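In Defense of the Day You Don't Walk

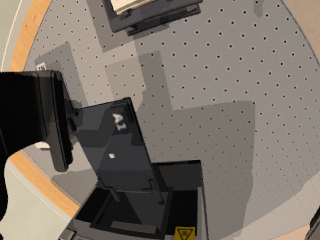

I have a grudge against the modern walking itinerary, and it has been growing since my knees started taking sides. Open any brochure for a long mountain route and you get Day 1, Day 2, Day 3, each with its kilometers and its meters of ascent and its cheerful little verb. We climb. We traverse. We descend. It has all the warmth of a gray worktop drilled with a regular grid of small round holes, every one the same distance from its neighbor, with a bit of wooden rim at the side to stop you from wandering off. You are the peg. By dinner you are expected to be in the next hole.

What you will almost never find in the grid is a day with nothing in it. I mean a real one. The brochures do sometimes offer a "rest day," and I have learned to read the small print, where the rest day turns out to contain an optional hike to a glacier viewpoint, 1,000 meters up and 1,000 meters back down. Optional in the way that singing at a birthday is optional.

The route that turned me into a bore on this subject was the Prutine loop, 118 kilometers in seven days, booked through an outfit called Gorkero. I have no complaint about Gorkero's competence. The bags arrived, the sandwiches were generous, and the guide, Anca Bratu, could tell from the sound of someone's boots that they had laced them wrong. My complaint is with the seven days. On the fourth we crossed the Tornari pass, which stands at 3,155 meters and which I am told has one of the finest views in the range. I remember a cairn and the back of a man's rain jacket. We were given twelve minutes, and I spent nine of them looking for my other glove.

I asked Anca why we couldn't stop in the village below for a day. She said people say they want that, and then they don't book it. The company had tried an eight-day version with a blank in the middle. It sold badly, and those who did buy it asked in advance what they would be doing on the blank.

I believe her, and I think it's our fault. We have taken the habits we go on vacation to escape, packed them in a dry bag, and carried them uphill. A friend who has never worn a boot in her life once asked me what I'd done on my week off and I heard myself reply with a distance. She waited politely for the rest of the answer.

The peaks make it worse, because they come with numbers attached and numbers like company. At the guesthouse in Prutine there is a board with the height of every summit you can reach from the door, topped by one at 3,581, and I watched grown adults photograph the board before they had looked out the window at the mountain. I was second in line. 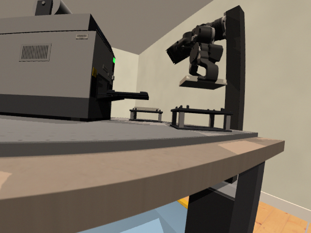 A laboratory instrument with a side vent and a barcode label.

My conversion came by way of a blister. On the fifth morning I had a heel like a peeled plum, and Anca put me in the baggage van and had me dropped at the Ardeleanu guesthouse while everyone else did nineteen kilometers in the drizzle. The owner, Maricica Dobre, looked at my foot, said a word I didn't need translated, and sat me on a bench by the kitchen door with a basin.

I was on that bench for most of the day. A boy came with eggs and stayed to argue about the price. Clouds went over the ridge we had crossed, and when they lifted I finally got a look at the Tornari pass, from below, for as long as I wanted. I could follow the path we'd taken and see the spot where it would have made sense to sit down. Around noon I was handed beans to shell. I was slow, and they were taken away again. In the afternoon an old man explained to me at length, in a language I don't speak, something about the stream. I nodded and have thought about it often.

The group came in at five, soaked and proud, and wanted to know if I had been terribly bored. They told me about a waterfall. I'm sure it was a good one. Of the six full walking days I can now recall perhaps four lunches and a bridge, and of the day on the bench I can recall nearly all of it, including the goat.

I know the objections. Time off is short, flights are expensive, and a person who has paid to walk would like to do some walking. There's also weather, and a spare day spent in a hut with wet socks and eleven strangers is nobody's idea of enlightenment. Fine. Bring a book and sit near the stove.

I would still like some company to have the nerve to print it. Day 5: Village. No kilometers, no ascent, lunch at some point. Charge the same as for the other days, so we'll respect it. I've written to Gorkero suggesting as much for next season, and they replied very kindly, asking if I would like to hear about their new six-day version.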